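Cludham gripper fault

The Cludham gripper fault was a recurring failure in the home-assistance robots made by Millness, in which the two-finger gripper reported a closed grasp while its fingers were still open. It was first noticed in simulation and later reproduced on hardware. The fault takes its name from the Cludham test house, where the physical trials were held.

Background

Millness began work on a low-reach robot in order to pick up objects from the floor near beds, cabinets and other large furniture. Its control software, Clirkus, was written by a small group under Aníbal Macedo. Most of the training and testing took place in simulated bedrooms, with the hardware trials kept for the final stage of each release.

The gripper had parallel fingers with pale inner pads. Clirkus judged whether it was holding something from two signals: the current drawn by the finger motor and the position of the fingers. Under a change made in February, a rise in current alone was enough to mark a grasp as complete. The change was meant to help with thin objects such as cards and cords.

The fault

When the robot worked close to the floor, one finger could press against a rail, a base strip or the carpet itself. Motor current rose, and Clirkus recorded a grasp. The arm then lifted and carried nothing to the drop point. In a smaller number of cases the finger stayed caught during the lift, and the arm pulled against the furniture until the torque limit stopped it.

Golnar Ansari, who ran the simulation tests, found the pattern while reviewing a set of 584 low-reach trials. False grasps were logged in 30 of them. Nearly all came from places where several surfaces met above the gripper, for instance a bed rail next to a cabinet.
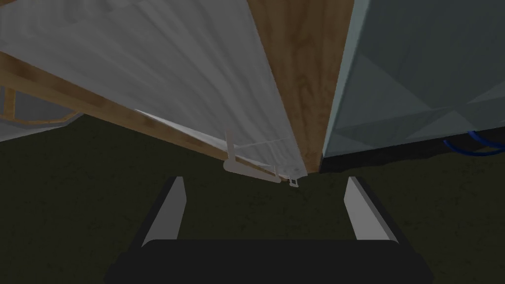 Why could the robot report a grasp when it was holding nothing?
The software treated a rise in motor current as proof of contact with an object, and a finger pushing on furniture or carpet produced the same rise.

Hardware trials at Cludham gave the same result. The arm jammed in 2 of 25 runs, and one jam cracked a finger pad. There were no injuries. Testing stopped on 16 July 2021 and low-reach motion was turned off in all units already on loan.

Correction

The revised software required both signals to agree before a grasp was recorded. It also added a short test lift – a few millimeters – with a lower torque limit, after which the finger position was read again. If the reading had changed, the robot opened its fingers and backed away along the path it had come in on.

Macedo's group also changed the simulated rooms. Earlier versions had given furniture edges a simple contact model that let fingers slide off too easily, so jams had been rarer in simulation than at Cludham. Golestani, a contractor that supplied the room models, rebuilt the contact surfaces for beds and cabinets.

Low-reach motion was restored in the next release of Clirkus. Thin cords lying flat on carpet remained a known weak point, and the operating manual told users to clear them by hand.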